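Plorer Tabletop Demonstrations: README

Last updated: January
Posted Thursday, by the Plorer data desk

Plorer is a set of tabletop tasks shown to a two-armed robot by a person working it from a distance. The person moves a pair of small leader arms, the robot's arms copy them, and we record both. Release 7 has 139 demonstrations across 9 tasks, and we're really pleased with how it has come together!

The tasks are small on purpose. Light, flat things are wonderful practice for anyone learning to drive the arms (artificial butterflies especially, as the wings give you very little to get hold of). Come in low, close slowly, and don't chase the object if it slides.
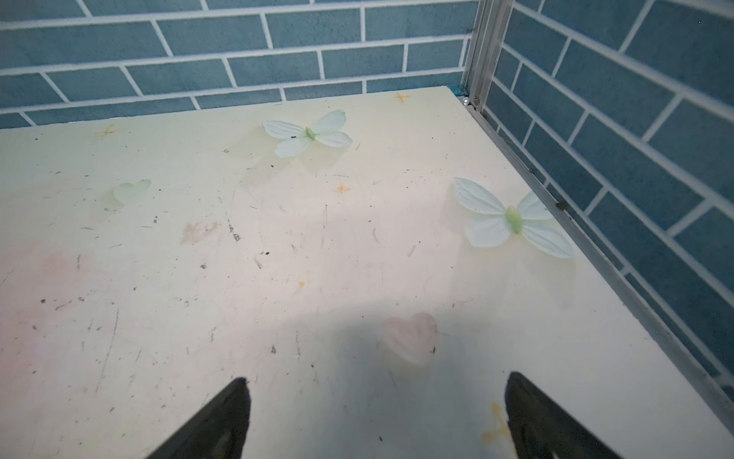

Clakumness Robot Learning Club, Rutherford Workshop

What you get

Each demonstration is one folder:

- `wrist/` – views from the cameras at the grippers
- `joints.csv` – joint positions for both arms, leader and follower
- `grip.csv` – how far each gripper is open
- `task.txt` – one plain sentence saying what the person was asked to do
- `notes.txt` – anything the driver wanted to add afterwards

Please do read the notes. Some are two words long and some go on for a page, and the long ones are often the best thing in the folder. Missed grabs and second tries are left in, and `notes.txt` says where they happen if the driver remembered to write it down.

Recordings are replayed with Plokeo, our own little player. Point it at a folder and it lines up the camera views with the joint tracks:

 plokeo play demos/041

Folder numbers have three digits, so demonstration 41 is `041`. Older copies of the player can't read `grip.csv` and will simply skip it.

Tools are a different sort of fun. A screwdriver has a fat handle and a thin shaft, so where you take hold matters a good deal, and with two arms over one table you also have to think about keeping them out of each other's way.
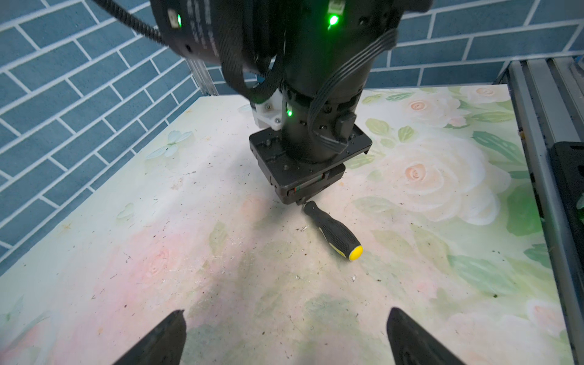
Can I add demonstrations recorded on my own arms?
We'd love that, as long as both arms are driven by a person throughout and the folder follows the layout given earlier. Put the arm model in `notes.txt` and send one folder first so we can try it in Plokeo.

Known problems

The grip values in the oldest folders run backwards (open is 0, closed is 1). Plokeo flips them for you, but your own scripts won't. Start times for the two arms can also differ slightly, so match rows by the time column and leave the row number alone.

Contact: Plorer data desk, Rutherford Workshop | © Clakumness Robot Learning Club | Back to top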